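Bin liner

A bin liner, also called a trash bag, can liner or, in some parts of the country, "the bag that goes in the thing," is a thin plastic sack placed inside a waste container to keep the container clean. It has one job and is judged only when it fails at it.

Origins and materials

Before liners came into general household use, kitchen trash was commonly wrapped in newspaper or dropped straight into a metal can, which was then hosed out by whichever member of the family had the least seniority. Plastic liners removed this chore and replaced it with the smaller one of remembering to buy liners.

Most are made of polyethylene. Low-density film stretches before it tears and suits kitchen waste with corners. High-density film is thinner and crisper, rustles at night, and splits all the way down once punctured. White and black are the usual colors, though translucent liners are sold in pastel shades for bathrooms, bedrooms and other rooms where the trash is expected to match something.

Fitting

The standard method is to open the bag, push it to the bottom of the bin and fold the surplus over the rim. The fold, known in the trade as the cuff, holds the bag up by friction alone. A cuff that is too short slides in under the first heavy item. One that is too long hangs down the outside like a skirt and gets caught in cabinet doors. Air trapped between bag and bin produces the familiar balloon effect, usually cured with a fist.

Ribbed bins are stiffer than smooth ones of the same thickness, and some owners find the bag easier to pull out of them. Others have never noticed.

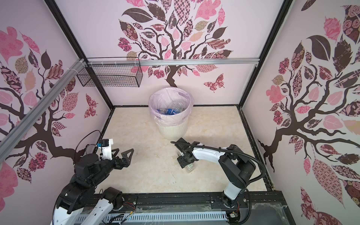
Restatska, writing on the talk page, objects that this section treats the cuff as settled practice when plenty of households tuck the bag under an elastic band or knot the slack at one side, and asks that the knot at least be given a paragraph. The knot has accordingly been given this sentence.

Use with recyclables

Empty drink bottles are a poor match for a liner. They weigh almost nothing and take up a great deal of space, so a bag can be full while remaining light enough to lift with one finger. Crushing the bottles helps, as does putting the caps back on afterward to stop them from reinflating. Many curbside programs ask that bottles be tipped out loose, as film can wrap around sorting equipment, and the liner then goes back into the bin or, more often, into a drawer with all the other bags.

Sizes

Capacity is printed on the box in gallons and bears a loose relationship to the bin at home. A liner should be somewhat larger than its container to leave enough for the fold. Buying the next size up is the common solution, and buying the next size down is a mistake made once per household per year.

See also: Trash can; Twist tie; Drawstring; Drawer full of bags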